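3.2 Packages and loose food on the work surface

The Ostenach part of the study looked at how dry snack food is kept once a package has been brought to the table. We logged 436 handling events over 3 months, 95 of them with printed foil or plastic bags. Tools for serving were noted separately – a metal scoop was the most common.
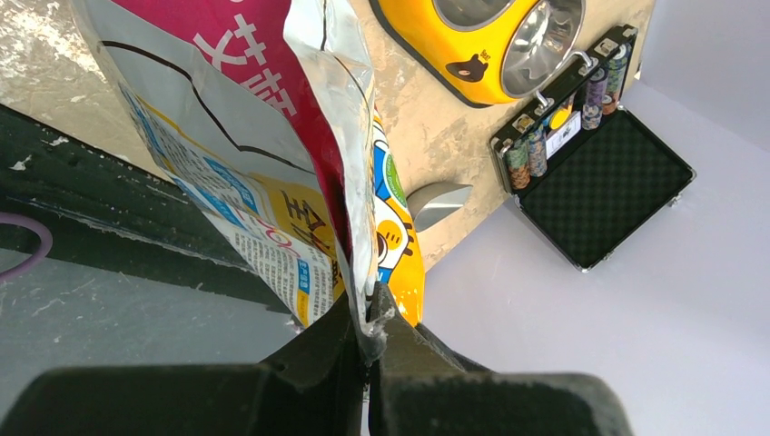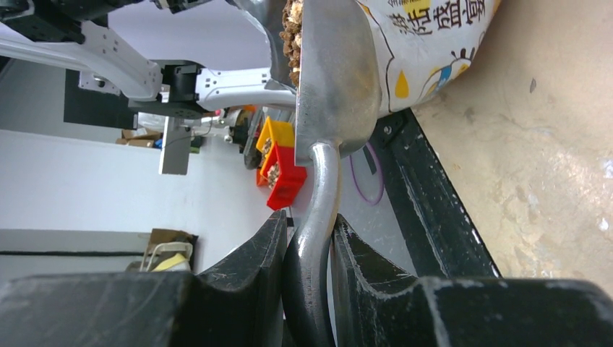 Figure 4. Snack and food packaging with printed Chinese characters, Ostenach site. The second picture also includes a metal scoop and brown granular food.

Okeke objected to our first coding scheme, on the grounds that a crumpled bag and a stiff one should not share a category, as the soft kind folds over its own label and is harder to sort by name. Meselero took the same view and asked for the text side of each bag to be logged as well. We recoded 20 events on that basis.

Loose food was coded by grain size only. Crumbs left on the table were not weighed, and the Plerkelent protocol gives no lower limit for them. Scoops were wiped between sessions – bags were replaced when the seal would no longer hold.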